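Swapping the fork seals on the old trail bike

5/26/19

I put this job off all winter and most of the spring, and then the left fork leg started leaving an oily ring on the stanchion every time I came home, so I ran out of excuses.

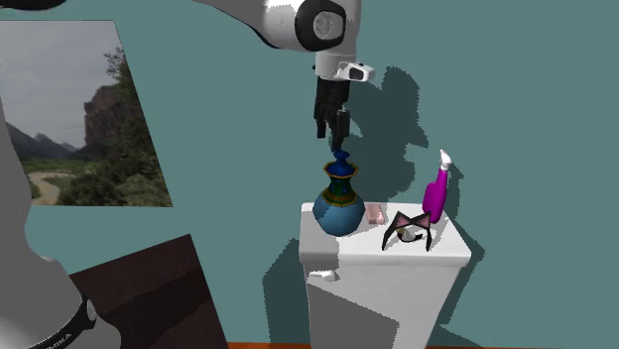 The bike is a 345 two-stroke that I bought from Elie Atallah four years ago. He had ridden it mostly on the fire roads above Avinley and kept it clean, but he told me straight out that the fork oil was whatever had been in there when he got it. I changed the oil the first October I owned it and left the seals alone, as they weren't leaking then.

I ordered the seal kit from Ulitari, a small parts shop that still stocks things for older bikes. Two oil seals, two dust wipers, two copper washers for the bottom bolts. It took 15 days to arrive. I also bought a liter of fork oil in the weight the manual calls for.

Before lifting the bike I cracked the fork caps loose with the lower clamps tight and the upper clamps slack. If you wait until the legs are off, you end up trying to hold a slippery tube in a vise, and I have done that once already on another bike. Then front wheel off, brake caliper hung from the bars with a piece of wire, fender off, and the legs slid down out of the clamps one at a time.

The oil in the right leg came out gray. The oil in the left leg came out darker and there was less of it. I pumped both legs until nothing more came out and left them upside down over a pan while I ate lunch.

The bottom bolt on the right leg came out with no trouble. The one on the left just spun, damper rod and all. I tried putting the spring and cap back in to load it, which is the usual advice, and it still spun. Riet Michiels lent me her impact driver and that had it out in a couple of seconds. I should have called her before spending an hour on it.

After that you pry out the dust wiper, pull the wire clip, and use the inner tube like a slide hammer to knock the seal out. Mine took eight or nine good pulls per side. The left clip had rusted into its groove and broke in two when I got a pick behind it. The kit doesn't include clips. I found one at the dealer in Drumesholm, 14 miles each way.

With everything apart I went over the stanchions with a fingernail. The right one was fine. The left had a nick a little above where the seal normally sits, probably from a rock. I dressed it with very fine wet paper and oil, going around the tube, until my nail didn't catch. A bigger nick would mean a new tube or a rechrome, and I'm not ready to pay for either one.

For putting the new seals in, stretch a piece of plastic bag over the top of the tube and oil it well. The edge up there is sharp enough to cut the seal lip. I don't own a proper seal driver, so I used the old seal on top of the new one and a length of plastic pipe, and tapped it down until the clip groove showed all the way around. Clip in, wiper down, new copper washer on the bottom bolt.

I set the oil level at 131 millimeters from the top of the tube, with the springs out and the legs fully compressed. That is a touch higher than where I had it last time. The front end used to dive hard on the rocky steps near the Geagea trailhead and I wanted to see if a bit more oil would help.

One thing I got wrong on the way back together: I tightened the axle pinch bolts before bouncing the forks. The legs were slightly out of line and the front felt sticky on the driveway. I loosened the pinch bolts, held the front brake, pushed down on the bars several times and tightened everything again. It moved freely after that.

I've now done about 40 minutes of slow riding in the field and one proper loop with Suha Bataineh, who was on her four-stroke and waited for me at the top of most of the climbs. No oil on either tube when I got home. The dive is better, though the last part of the travel feels firm now, and I may take a little oil back out.

Next is the rear linkage. The lower bearing has some play in it, and I haven't found the grease nipple the manual says is there.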